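Home | Issues | Articles | Authors | Submit | Contact

Reading time: 6 min

4. The open day at Varby

4.1 Setting and visitors

The open day was held in March in the ground-floor workshop at Varby. It ran from ten in the morning until four in the afternoon. Visitors came in by the side door, signed a sheet and were given a card with a number on it, which they kept for the whole visit. In total 802 people signed the sheet. Of these, 30 agreed beforehand to take part in the longer session described in Section 4.3, and the remainder saw the short demonstration only.

The workshop had three stations. The first, run by Agata Longo, had printed parts laid out for handling. The second was the demonstration table, where Hywel Morgan and Eleni Trajkovski took turns with the hand-held gripper. The third was a screen on which visitors could watch recordings made with the same tool earlier in the year. People were free to go round in any order. Most went straight to the second station, and by late morning there was a queue for it that reached the stairs.

We had planned for groups of eight. In practice groups were larger at midday and much smaller after three o'clock. Where group size matters to the results we say so.

4.2 The demonstration table

The table was kept plain. In an earlier trial at Cerkia we had used a patterned cloth, and visitors spent a good part of the talk asking about it. At Varby we worked on a white surface and brought objects out one at a time from a box under the table. The extension socket stayed on the table so that the presenter could reach it. The gripper was held in the hand throughout, with its camera looking down past the fingers, and the view from this camera was shown on a monitor facing the visitors.

Each demonstration began with the fingers open and nothing between them. The presenter held the tool still in this position and explained which parts a robot would later have in common with it. Only then was the first object put down. Figure 3 gives the camera view at this stage.
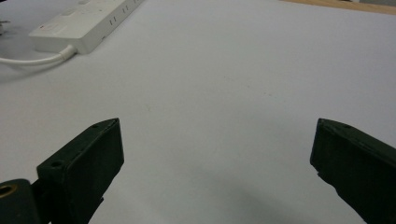
Figure 3. Camera view from the hand-held gripper, fingers apart over the white work surface. A power strip lies at upper left.

The two fingers are dark green, although on the monitor many visitors took them for black. Both have a bevelled face and a small screw hole near the tip. The shadow at the bottom of the view is cast by the gripper itself. Several visitors asked whether such a shadow would confuse a robot, and the presenters answered that recordings are made with it present, so that a system trained on them has met it before. We noted this as the most common technical question of the day.

After the opening, the presenter picked up a sponge, a wooden spoon and a short length of rope, in that order, and moved each to a tray. Visitors were then offered the tool. They were told to close the fingers slowly and to keep the object in view on the monitor. No other instruction was given. Those who looked at the monitor tended to move in small steps and to stop before contact. Those who looked at their own hand were quicker but often lost the object from the camera view, and had to be reminded.

4.3 The longer session

The 30 people in the longer session were seen one at a time in the afternoon. Each made a series of pick-and-place recordings with the sponge and the spoon, and then talked with Valbona Angelovski for as long as they wished. The conversations were written up the same evening from notes. We did not record sound.

Of the 30, 17 said before starting that they expected the tool to be heavier. Weight did not come up again in their later comments. What did come up was the width of the opening. Participants with small hands found it tiring to hold the fingers fully apart, and two of them changed hands part of the way through. One participant, a retired upholsterer, preferred to rest her wrist on the table between moves, and we have since suggested this to others.

Opinions on the purpose of the work were mixed. Some participants were pleased to think that their own way of moving a spoon might be of use. Others wanted to know where the recordings would go and who could ask for them to be removed. We had prepared a sheet on this but had left it at the first station, where few people read it. At the next open day it will be handed over with the tool.

4.4 Limits

People who come to an open day have chosen to come, and our visitors were more interested in machines than the town as a whole is likely to be. The two presenters also differed in manner. Morgan talked while moving and Trajkovski stopped to talk, and we did not keep a list of which visitors saw which presenter. The comparison with Cerkia in Section 5 should be read with this in mind.

Comments (3)

Zubaida Talpur
Was the monitor beside the table or behind it? We ran something similar and people kept turning their backs on the presenter.

Valbona Angelovski
Beside it, on the left as you came in. We tried it behind at Cerkia and had the same trouble as you.

M. Obradović
Section 4.3 mentions a sheet about the recordings. Could it be added as an appendix? I would like to use something like it with our school groups.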